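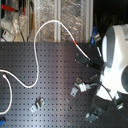

**Handout 2: Cable routing on the perforated board**

August 25, 2018
Instructor: Vasco Barros, Skestton Technical Center, Bench Room 20

Read this before the practical. Bring the parts list from the first handout and a pencil.

## 1. Fixed ends and free lengths

Every cable on a board has fixed ends and a free length between them. A fixed end is a place where the cable cannot move: a bracket, a clamp, a screwed connector. The free length is everything else. Most faults we find in student work are in the free length, within a hand's width of a fixed end.

When a cable ends at a bracket bolted to the board, check the bracket first. If the bolts are loose, the bracket turns a little each time the cable is pulled, and the connector takes the load.

## 2. Slack

Slack is the extra length left between two fixed ends. You need enough for the cable to be unplugged and turned toward you. Too much and it wanders over holes you want to use.

A large S on the open board is a fair way to lay out a long cable while you decide where it goes. It shows you how much length you have and where the cable wants to bend. Once the route is settled, take up the extra.

For the practical:

- Leave 20 cm of slack at the bracket end.
- Leave 17 cm at the supply end.
- Coil anything over that and tie it behind the board.

## 3. Bends

A U-shaped bend is fine if it is wide. Trouble starts when the two sides are pulled together and the bottom of the U gets sharp. For the white practice cable in the Zelley kit, keep the inside of the bend at least 23 mm across. Use the plastic gauge in the lid of the kit.

The same goes for a hump over the board's edge. Let the cable rise and come down in a curve. Do not tape it flat against the edge -- the jacket will crease there, and a crease does not come out.

## 4. Using the grid

The holes run in straight rows and columns, so use them to measure. Pick a row, write its number on your sheet, and keep the cable parallel to it wherever you can. Cross other cables at right angles.

Ties go through two neighboring holes, with the head on the back side. Pull until the tie touches the jacket and stop. You should still be able to slide the cable by hand.

## 5. Marking

Put a colored band near each end before you route anything. Red is for supply, blue for signal. On the older Plandow boards the colors are reversed, so check the label on the back.

## Practical task

Work in pairs. Route one cable from the supply block to the bracket with two bends and one crossing. Draw the route on your sheet first. You have nearly 2 hours.

Hand in the sheet with both names on it. Vlad boards go back on the lower shelf, face up.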